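Imprimir | Enviar por correo

Cuaderno de taller, enero. Puesto de cocina, tarea «tabla de cortar»

Anoto el fallo de la mañana mientras lo tengo fresco. A las 9:40 el brazo hizo parada de protección en el episodio 54, durante la bajada hacia la tabla. El controlador Drastent registró el código 932, fuerza excesiva en el eje vertical. No hubo daños en la encimera ni en la tabla. Un dedo quedó con un poco de juego lateral, lo noté con la mano después de cortar la corriente.

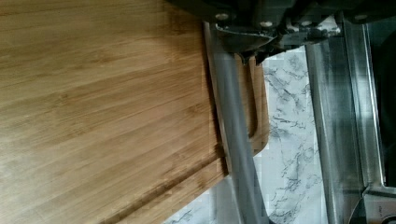 Primero pensé en la calibración de la cámara de muñeca. Repetí el procedimiento de Vullell completo y el error de posición salió dentro de lo permitido, así que descarté esta causa. Después miré el registro de fuerzas: la subida no es brusca, empieza bastante antes de la parada y crece despacio. Esto me parece más un rozamiento que un choque.

Urszula Szewczyk opina que el planificador calcula mal la altura del borde. Ella vio el mismo código en diciembre, con una bandeja metálica.

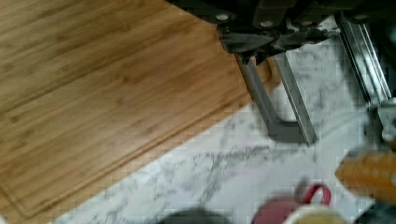

Głowacki · Grupo de Manipulación y Seguridad · Cuaderno compartido

Por la tarde repetimos la bajada a velocidad reducida, seis veces, con la seta de emergencia en la mano. Dos paradas, las dos con 932. En las otras cuatro el brazo terminó, pero con ruido en la pinza.
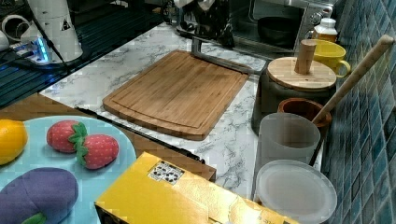
El modelo de colisión Plulska es el segundo sospechoso. Abrí el fichero y la tabla está definida como un bloque liso, todo a la misma altura. La tabla que usamos lleva una ranura poco profunda por todo el perímetro, y el modelo no la tiene. Tampoco tiene el horno tostador del fondo, que para mí es lo más grave en materia de seguridad. Mientras no esté corregido, no se trabaja en modo automático en este puesto.

Cambios hechos hoy:
- límite de fuerza vertical bajado un escalón
- versión 631 del planificador retirada, volvemos a la anterior
- tornillos de los dedos apretados y marcados con pintura
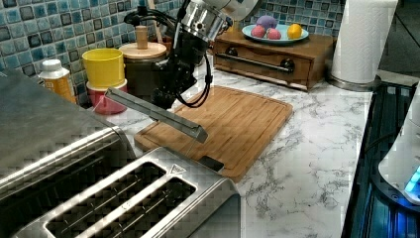 Con la versión anterior hicimos otra serie corta y no apareció el código. Son muy pocas repeticiones para decir que está resuelto. El juego del dedo puede ser consecuencia de las paradas o puede ser la causa, todavía no sé distinguirlo.

Pendiente: medir el dedo con el calibre, pedir a Urszula su registro de diciembre y comparar las dos curvas. Quien use el puesto antes que yo, por favor, que deje apuntado el valor del límite.

Contacto: taller Głowacki | © Grupo de Manipulación y Seguridad | Volver arriba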